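# Parkmont bench robot: safe-practice rules, progress to May

Prepared for Dristier by Darren Crabtree

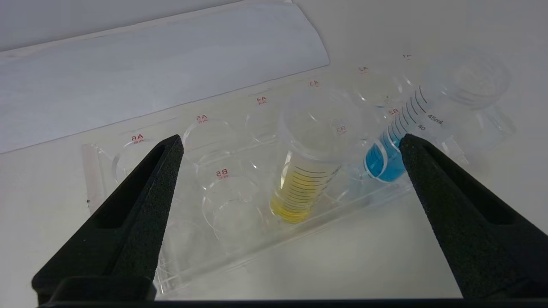 The draft rules for robot handling of open and capped tubes are now in their second version, and the Parkmont bench has been working to them through the whole period. The Bickerstaff bench moves over next month.

## Work done

We logged 3,380 pick-and-place moves under the draft rules. Of these, 216 ended in a stop, either by the operator or by the force limit. Every stop has a written entry, and I have read all of them. Most were grip faults on tubes that were not sitting straight in their wells.

Three rules changed as a result:

- Rack positions are called by the label printed on the rack (A1, B5 and so on) in the log, the run sheet and the program. We had been using a separate numbering in the program, and it caused mix-ups.
- The operator checks that each tube is upright before a run starts. A leaning tube is reseated by hand with the arm stopped.
- Practice runs use colored water only. Nothing hazardous goes on the bench until the operator has been signed off.

The rule on arm speed near people is unchanged. We follow the lower of the maker's limit and our own risk assessment.

## Training

Trondanico ran 2 sessions for us. Sign-off now requires 100 supervised moves per operator, including a deliberate stop and restart. One operator still has to finish.

## Open items

The spill rule isn't settled. The current text says to stop the arm and cut power before wiping up, but cutting power on our unit also releases the grip, so a held tube could drop. I have asked Trondanico for wording that covers this. Until it arrives, operators are told to stop the arm, leave the power on and call the bench lead.

Spending is within budget. The unspent part of the training line should carry over to the Bickerstaff sessions, if Dristier agrees.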